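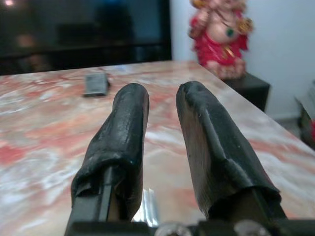 Rules for robots at home should fit on the door of a refrigerator, a reader wrote to me last month, and if they don't fit there then the robot isn't ready to come in. I liked that so much I read it out loud at the start of my talk with the safety lead at Okell, mostly to see what she'd do. She laughed, and then she said she half agreed.

"Ours used to be 247 rules," she told me. "I'm not proud of it. We had a binder, and the binder had its own index. I don't think one single person had read it from front to back, and that includes me, and I wrote a good chunk of it."

Okell runs robot arms in people's homes. Ordinary homes, with dining tables and TVs and cables on the floor, and an operator in the room the whole time. The arms practice the small stuff: picking up a cup, handing over a fork, putting one bowl inside another. The company works out of Platberg, on the second floor of a building that also has a dance school in it (we had to stop twice for the tap class!), and she gave me most of an afternoon and a truly large amount of coffee.

I wanted to know where a rule comes from. Somebody has to be the first to say, okay, from now on we always do it this way. So I asked her.

"Mostly from a bad five minutes," she said. "Something slips, or somebody reaches in when they shouldn't, and you all stand there, and then you write it down. That's how we got to 247. Every bad five minutes made a rule, and we never took any away."

The big clean-up came in May, when they brought in Vermeulen, a small outfit that does nothing but go through other people's procedures with a red pen. I'd pictured men in suits. She said they spent the first morning sitting on the floor in a trainee's practice room and watching, and at lunch they asked a question that annoyed everyone, which was: what do you do when the binder is in the van?

"Because it was always in the van," she said. "They were right, and I was cross for a week."

So now there are two layers. There's the long document, which lives in the office and is still pretty long at 186 items, and there's the card. The card has 20 lines and it goes into the home. If you're an operator, the card is what you get tested on. She slid one across the desk to me and I'll admit I'd expected something more high-tech. It's a laminated card! With a hole punched in the corner!

What I hadn't expected was how much of it is about housekeeping. I'd come in ready to talk about emergency stops and speed limits, and those are in there (the stop button is line one, and it has to be in the hand of someone who isn't doing anything else). But then you get to lines like "look at the fingers before every session."

Her people put soft sleeves over the gripper fingers, and sleeves move. They ride up, they bunch at the bottom, they fold over on themselves. I asked if that was really a safety thing or more of a neatness thing, and she gave me a look.

"It's a grip thing, so it's a safety thing. The arm has learned what a fork feels like through that sleeve. If the sleeve is folded over, a fork feels like something else. You won't see that on the screen. You see it by bending down and looking."

And how often do people bend down and look?

"More than they did," she said. "We moved that line up the card. It used to be line 17 and everybody had run out of patience by then."

I loved that. I've thought about it every day since, and I've rearranged my own packing list. The order of a list is part of the list, and I think a lot of us who write instructions for a living forget it.

We got onto the subject of tables next, and this is where she really warmed up. Other people's tables are hard. You can ask for a matte surface and good light and a clear yard of space, and then you walk in and the family has a glossy top with a lamp bouncing off it and a sofa right up against the side. I said surely you could just put a cloth down. She said they tried that for a while, and the cloth slid, and then they had a rule about clips, and then a rule about where the clips went.

"Now the rule is that we work on the table the family eats at, as it is. If the arm can't cope with a shiny table then I want to know that. What we do insist on is that you write down what it's like. Shiny, patterned, which way the light's coming. Ten seconds. It goes into Plolness and then whoever looks at the session later isn't guessing."

Plolness is their logging app, and the operators grumble about it like everybody grumbles about a logging app. It has 2,000 sessions in it now. She says she's read the notes on far too many of them, usually in bed, and that you can tell by the third word who wrote them. 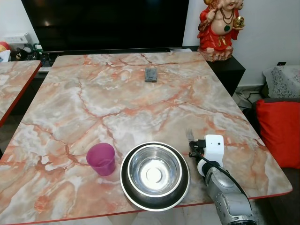 What about forks, I asked. It seemed to me that if you were drawing up a list of things to hand to a robot, you might leave off the one with points. She'd clearly had this conversation before, probably with an insurance company.

"People eat with forks," she said. "If we train on spoons for a year and then somebody at home gives it a fork, we've just moved the risk to a day when we're not there. So forks are in. Knives are out, except for butter knives, and there's a whole page on what counts as a butter knife. Don't ask."

I did ask. It's a page and a half.

The fork rule itself is short. Points away from the people, arm at the slow setting, and no one leans over the table while the gripper's closed. You can talk, you can point, you can walk around the back of the operator, but you don't lean. She says leaning is the one she's strictest about, and it's the one that visitors break. Family members will be perfectly good for an hour and then they'll see a cup that's a bit too near the edge, and out goes the hand. It's instinct. You can't be mad at them for it.

"So the operator says 'hands' out loud. Just the word. And you stop the arm at the same moment, you don't wait to see if they heard you. I don't care if you ruin the run. I've never once told anybody off for ruining a run."

I pushed a little there, because I've worked places where the poster said one thing and the boss's face said another. Did the operators believe her? She thought about it for a good while (tap class again, so we had to wait anyway).

"The new ones don't," she said. "They've got a target in their heads even if we haven't given them one. So in the first two weeks we make them stop runs for no reason. I'll stand there and say 'stop it now' when everything's going fine. They hate it. But after that their thumb knows how."

There's a part of the card about the family's own things, and I think this is the part my reader with the refrigerator would like best. You don't tidy up, for a start. If there's a shelf of figurines or a picture or anything that looks like it matters to someone, you leave it alone and you ask, and if it's inside the reach of the arm then you move the arm. I asked whether it wouldn't be quicker to shift the ornament a foot to the left, and she said of course it would be quicker, and that it was also the fastest way she knew to never be invited back.

"We had that as nine separate rules," she said. "Religious items, photos, glass, pets' stuff, on and on. Vermeulen crossed out the lot and wrote 'it's their house' in the margin. I kept it word for word. It's line four."

Screens get a line as well. TV off before you start, with permission. A moving picture behind the table is a nuisance for the cameras, and she'd rather not record whatever the family was watching. Same thing with mail and school papers and anything with a name on it. Phones she's more relaxed about, so long as the owner knows where theirs is and doesn't come looking for it in the middle of a run.

Cables she is not relaxed about. I got a good ten minutes on cables. The short version is that you walk the path from the door to the table yourself, in your socks, before anybody else does, and your feet will tell you things your eyes skipped.

I wanted to end up on the stuff she isn't sure of, and she had an answer right away, so I guess she'd been chewing on it. Children. Okell's current rule is that no one under 16 is in the room while the arm has power, full stop, and it's simple and it fits on the card. But she thinks it's a rule that puts off a problem. Homes have kids in them. Sooner or later someone has to write the version that says how, and she'd like it to be written by people who've spent time on the floor of a real living room.

"I've got a draft," she said. "It's four pages. I know, I know."

She's going to cut it down over the summer and then hand it to Vermeulen to be crossed out some more. I've asked her to send me whatever survives, and if she lets me, I'll print it here. In the meantime the reader with the refrigerator has asked for a copy of the card, and she's said yes, on the condition that it goes up on the door with a magnet and gets sent back with notes.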